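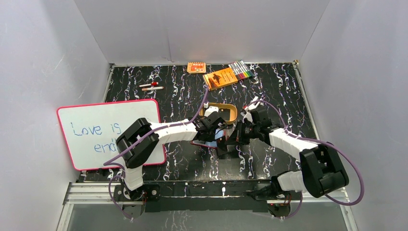
The pattern that came back to the kitchen table

For most of the past two decades, a sensible person buying a table or a worktop bought something plain. White, pale grey, oak, perhaps a flecked stone if the budget ran to it. Pattern was for cushions, which could be thrown out when you got tired of them.

In Nulen, a small town that has been making surfaces of one kind or another for well over a century, they watched this happen with some gloom. Lasten, the largest employer on the east side of the river, once kept 102 patterns in its book. By the time the plain years were at their height it was down to a handful, and most of those were versions of white.

Now the book is filling up again, and the pages people turn to first are the marbled ones. These are patterns made of lines that wander, split and curl back on themselves, usually pale on a dark ground. They have very little to do with marble. Anyone who has cut up a block of the real thing will tell you that its veins run in rather few directions and are mostly grey. What Lasten sells comes from a different place, the inside covers of old books.

Marbled paper is made by floating colour on thickened water and laying a sheet on top. The colours are dropped on, then dragged about with a stick or a comb, and the paper lifts the pattern off in one go. Each sheet is different because the bath has to be made up afresh every time. For bookbinders this was a practical matter as well as a pretty one. A busy pattern hides scuffs, glue marks and small mistakes at the corners, and a book that was going to be pulled off a shelf for fifty years needed that kind of help.

The same argument was made for tables. A plain black top shows every crumb and every wipe of the cloth. A plain white one shows tea. A top with lines all over it shows much less, and the café trade worked this out early. Lasten's sales books from the time when it supplied tearooms and works canteens are full of squiggles, swirls and what the firm called "weather", a pattern of short broken strokes that went into half the bus station buffets in the region.

"We were never selling beauty," says a woman who spent her whole working life in the Lasten pattern room and still goes in twice a month to help sort the archive. "We were selling a table that looked clean at four in the afternoon."

The archive is kept upstairs, in long shallow drawers that stick in damp weather. Each pattern has a master sheet, a set of colour trials and a card saying who ordered it and how it sold. The cards are blunt. "Too yellow." "Hotels only." "Looks like worms, customer's words." That last one, a purple line on cream, was withdrawn after a single season and is now the one visiting designers ask to see.

Across the river is Isau, a paper workshop with five benches and one very old sink. Isau drew many of the original masters for Lasten by hand, and when the orders dried up it went back to making endpapers for binders and wrapping sheets for a few shops. It came close to closing more than once. The people who work there talk about those years without much drama. They took on picture framing. They ran classes on winter evenings. For a while they let out the back room to a man who repaired accordions.

What brought the work back was a request from a restaurant that was being refitted and wanted tables to match the old ones it had kept in its upstairs room. Lasten no longer had the master. Isau did, rolled up on top of a cupboard. The restaurant got its tables, somebody photographed them, and within a year other people were asking for the same thing.

A master sheet today starts much as it always did. The bath is mixed the night before and left to settle with a board over it. In the morning the surface is skimmed with strips of newspaper, which takes off the dust and the skin. Then a test drop goes in. If it spreads too far, the colour is too thin, and if it sinks, it is too heavy, and either way the maker adjusts it and tries again. This can take until lunch. The dragging of the lines, which is what everyone wants to watch, is over in a couple of minutes.

After that, things go quickly and rather dully. The sheet is dried flat, scanned and cleaned up on a screen. The hard part is the repeat. A handmade sheet has four edges that don't meet, and a worktop might be three metres long, so the lines on the left have to be persuaded to join the lines on the right without anyone being able to see where. The old way was to paint over the join with a fine brush. The new way is to do the same thing with a mouse, and the people who do it say it takes as long as ever.

"You get to know where your eye goes," one of them says. "There's always one loop that looks like a face or a letter. If you leave it in, it'll turn up every 80 centimetres for the rest of its life and drive some poor family mad."

Colour is where opinions divide. The older customers tend to want green and brown, the shades of ledgers and library books. Younger ones ask for black with something pale over it, pink or mint or lilac, and they want the line thin. Lasten resisted black for a long time. It was thought of as a colour for shopfronts and pianos, and the firm believed it would make a small kitchen feel smaller. Sales have not borne this out, and black grounds are now reordered more often than any other.

Lighting matters more than most buyers expect. A sample the size of a postcard, looked at under a shop's spotlights, tells you almost nothing. The lines that seem crisp on the sample can turn into a general greyness across a whole room, particularly from a low chair. The advice at the Lasten counter is to borrow the largest sample they will let you carry, put it where the table is going to be, and live with it for a weekend. Look at it at breakfast. Look at it again with only the lamp on. Put a plate on it, and a newspaper.

The other advice is to keep what is round it quiet. A patterned top wants plain walls, and it doesn't get on well with patterned china. One couple in the town who fitted a marbled worktop last May found that they had stopped using their flowered plates within a month. The plates are in a box under the stairs. They say they don't miss them, though one of them said it first and a good deal more firmly.

There are complaints. Small things vanish on a busy surface, and people who sew or do jigsaws tend to hate it. A dropped pin is gone. So is a contact lens, a tablet, the back of an earring. The owner of a stationery shop called Hirano, which sells Isau's papers and has a marbled counter to show them off, keeps a plain felt mat by the till for counting change. She had the counter put in for the look of it and bought the mat a week later.

Price is the other sticking point. A standard top in a marbled pattern costs the same as a plain one, once the pattern is in the book. Having your own drawn is another matter. Isau charges 300 pounds for a master sheet, and that buys the right to turn down the first two attempts. Most people take the first. The workshop keeps the rejected ones and cuts them up for notebook covers, which sell well at Hirano to customers who have no idea that they are buying somebody's second thoughts about a bathroom.

Whether any of it will last is a question people in Nulen answer carefully, having been caught out before. Lasten has taken on two trainees for the pattern room but has put off buying a second press. Isau has a waiting list and has stopped framing pictures. The evening classes have carried on, partly because the town would complain if they stopped. There are 30 places a term, they are gone by the first evening, and the same few regulars get in every time by queuing on the steps.

On the last class of the spring term, the bath was set up under the window and each person was allowed one large sheet. A few had come with drawings of what they were after. The tutor looked at them politely and handed out the combs. The sheets were hung on the line at the back to dry, and people were told to come back for them the following week, after ten, by the side door.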